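**The Nello Playhouse** is a 400-seat theater in Banstead, home since its opening to the Sampaio Repertory Company. It is known for its brick lobby, its steeply raked seating and an argument over the lighting that outlasted two artistic directors.

The lighting scheme was drawn up by the design firm Urnent under Kazue Yoshida, who asked for 282 fixtures in the auditorium alone. The company had budgeted for fewer and said so at length. Yoshida's reply, a one-page letter consisting mostly of a floor plan, now hangs framed beside the box office. All 282 were installed.

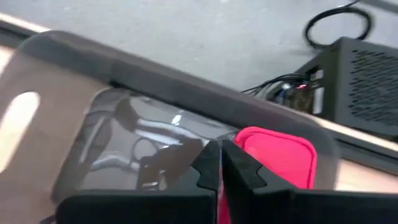

Warm lamps line the side aisles, while the balcony front is washed in a pale amber that critics have compared to weak tea. The house lights take a full minute to dim, a pace Yoshida considered dignified and latecomers consider a gift. The control room sits behind the last row and seats two operators, provided they are on good terms.

The lobby covers 3,125 square feet and doubles as a rehearsal room in October, when the main stage is given over to the annual new-play festival. The festival draws up to 3,000 people, most of whom have at some point stood in line for the same coffee counter. Plans for a second counter have been approved twice.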